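工单 #151 双臂工位:右臂放件后偶发停顿,及交接班流程调整
状态:处理中(停顿问题已定位,流程部分继续收集意见)
提交人:Valdir Guerra
处理人:Casimiro Esteban
站点:Urncombe 分拣备料间
优先级:中
创建日期:2019年6月14日

【问题描述】Valdir Guerra
两条手臂上线以来,备料间的节奏真是舒服多了!早上一进门,夜班的小件基本都已经归好位,大家都很高兴。不过这周右臂有个毛病:把小件放到金属板上之后,会原地停一下再走,有时停得久,控制台就弹“等待对侧释放”,得有人过去按确认。左臂没见过同样的情况。
停一次不算什么,但值班的人得一直竖着耳朵听提示音,手头贴标签的活老被打断。Bedetti 那条线的同事也问我是不是又要回到两个人盯一个台子的老办法。我可不想回去。

【回复 1】Casimiro Esteban
收到,描述得很清楚,谢谢!先麻烦做三件事:
1. 导出最近一个夜班的运行日志,整份给我,别只截报警那几行。
2. 看一下右臂的线缆在伸到最远时有没有绷紧。
3. 告诉我金属板最近有没有挪过位置。

【回复 2】Valdir Guerra
日志已上传。线缆不紧,我让手臂慢速走了两遍,全程都有余量。
金属板挪过。上周擦台面时拿下来,放回去时靠目测对的边。当时觉得差不多,机器也照常跑,就没有登记。

【回复 3】Casimiro Esteban
那就很有意思了。日志里共有112次放件记录,出现停顿的全部集中在板子中间两臂都够得到的区域,靠外侧的一次都没有。程序里这块叫“共享区”,一条手臂进去之前要等另一条报告离开。板子往左偏了一点,右臂的放件点就更深地进了共享区,而左臂的离开判定还是按旧坐标算的。
所以两条手臂都没坏,它们在互相让路,让得太客气了。

【回复 4】Valdir Guerra
哈哈,跟我们早班在门口碰上叉车一样,你先走,不,你先走。
那我今天能自己处理吗?还是要等 Kornivgate 的人过来?

【回复 5】Casimiro Esteban
自己就能弄,步骤如下:
1. 控制台切到“维护”,确认两臂都回到待机位。
2. 按台面上的定位线重新放好金属板,如果线磨掉了先补线。
3. 运行“板面校准”,左臂先,右臂后。顺序反了会报错,重来即可。
4. 把共享区的等待超时从默认值改成500毫秒。
5. 空跑一个循环,再带件跑一个循环。
6. 在交接本上写明板子动过,签名。
第六步请一定写。以前台子归一个人管,动过什么他自己记得。现在三个班共用,机器又替大家干了大半,谁都可能不知道上一班碰过什么。

【回复 6】Valdir Guerra
照做了。定位线确实磨没了一段,用漆笔补上了。校准一次通过。带件跑的时候右臂放下就走,特别利落,旁边贴标签的两位都抬头看了一眼,说今天怎么这么安静。
顺便汇报一下人这边的变化,我觉得值得记下来。以前夜班大约85%的时间花在弯腰取小件和摆小件上,腰不好的同事都躲着排这个班。现在他们主要做抽检和补料,还有两个人主动要学改程序。Beaudoin 项目的换型表就是他们自己排出来的,比我排的好用得多!
也有人不太适应。老师傅说手上没活,心里不踏实,下班不知道自己干了多少。这个我没有现成答案,想听听你们其他站点怎么做的。

【回复 7】Casimiro Esteban
太棒了,换型表能不能发我一份?我想拿给别的站点看。
老师傅那点我很理解。我们试过把抽检结果按班次贴出来,写谁发现了什么、改了什么,不写机器跑了多少件。反应还不错,但只试了一处,不敢说到哪儿都行。你可以先和他们聊聊,看愿不愿意。
停顿问题先观察一周再关单。流程部分我另挂一个子项,7月例会上讨论:板子挪动后必须登记、定位线列入月检、维护模式的操作权限放给夜班。最后一条我是举双手赞成的。

【回复 8】Valdir Guerra
子项收到。换型表晚点发你。夜班听说权限可能放下来,已经在问培训什么时候开始了。
附工位照片一张。
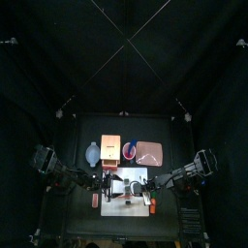
附件1:双臂工位,左右两臂与台面金属板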